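The Index Card Years: a conversation with the author of Wovel

The second novel by the author of Wovel is due in February. The first, a middle grade fantasy about a river town that taxes its own echoes, was published by Nirka Press after 71 rejections, a figure the author gives without emphasis. The author writes under the book's title on request and asked that the interview stay on the subject of method. We spoke on a Monday over a video call that was scheduled for an hour and took most of the afternoon.

Starting from the wrong end

The first draft of Wovel ran to more than 900 pages. It was written for adults, in the past tense, with an omniscient narrator.

"I had read a lot of long fantasy and assumed length was a property of the genre," the author said. "The draft had a complete legal code for the town. It had toll schedules. The main character was a tax assessor in his fifties called Engelbrecht, and the girl who is now the protagonist was in 2 chapters."

An early reader returned the manuscript with those chapters clipped together and the remainder in a separate box. There was no note. The author put both away for a winter and then began again from the clipped pages.

Engelbrecht survived as a secondary character. In the published book he keeps the ledger of echoes and is the only adult who admits the arithmetic is wrong. His dialogue was carried over almost unchanged from the adult draft.

"I was told to simplify him and I didn't. Readers of ten or eleven are used to adults who speak in a register they only partly follow. They work it out from what happens next. If nothing happens next, that's a plotting fault and I fix the plot. I don't fix it by changing the word."
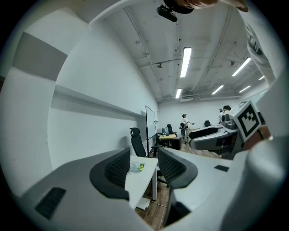 How the draft is built

The author works from index cards, one per scene, and writes three lines on each: what the viewpoint character wants on entering, what she knows on leaving, and what the reader knows that she does not. A card with the third line blank is allowed. A card with the second line blank is taken out of the deck.

"It's a bookkeeping method. It doesn't produce ideas. It shows where I've written the same scene twice, which I do often, usually with different weather."

Chapters in Wovel average 6 pages. That was settled after the author read the manuscript aloud at a library group in Pandska, the town where the book was finished, and marked the margin wherever the listeners began to shift in their seats. The marks fell at regular intervals. Some chapters were split at the mark. Others were cut until they ended before it.

The revision also changed the tense. Present tense was tried for a month and dropped. "The present tense made the town sound temporary. I wanted it to sound as if it had been running badly for a long time. Past tense, close third, no access to anyone else's thoughts. The omniscient narrator had been explaining the jokes."

I asked whether anything from the omniscient draft was missed.

"The toll schedules. I still have those. A few lines are in the back of the book as an appendix, and I get more mail about the appendix than about the ending. Children check the sums. One of the sums was wrong in the first printing, and it was not one of the ones that was supposed to be wrong."
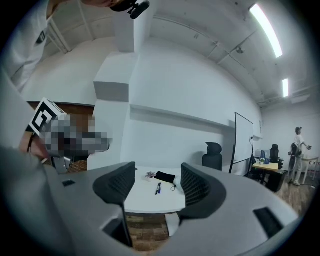
Category and shelf

Nirka publishes Wovel as middle grade, although several bookshops have placed it with young adult titles. The author regards the distinction as practical.

"It tells the bookseller where to stand it. For me the working difference is the distance of the narrator. In most of the YA I read, the narrator is inside the feeling as it occurs. In middle grade there is usually a small gap, and the character's attention is pointed outward, at the town or the dog or the problem. My protagonist thinks about the river. She is grieving through the entire book and the word doesn't appear."

The age of the protagonist moved three times during editing. She was nine in the clipped chapters, fourteen in the version that first went out to agents, and twelve in print. At fourteen, the author said, every editor asked for a romance. At nine she could not plausibly be left alone with the ledger.

World-building was cut harder than any other element. The rule applied in the last pass was that a fact about the town could remain if a character had to act on it within the same chapter. The history of the bridge went. The bell timetable stayed, as the girl misses a bell on the second page and spends the next three avoiding the consequences.

The second book

The new novel is set in the same river system, farther downstream, and shares one character with the first. The author declined to say which. It was drafted in less than half the time, with the cards done before any prose was written.

"That caused its own trouble. With the first book I threw away a great deal of material, but I knew the town from having written it. This time the cards were in order and I didn't know what anyone ate. I had to stop in the middle and write toll schedules again. They won't be printed."

There may be an appendix of a different sort. The author has drafted a tide table and sent it to the publisher with a request that somebody check the sums.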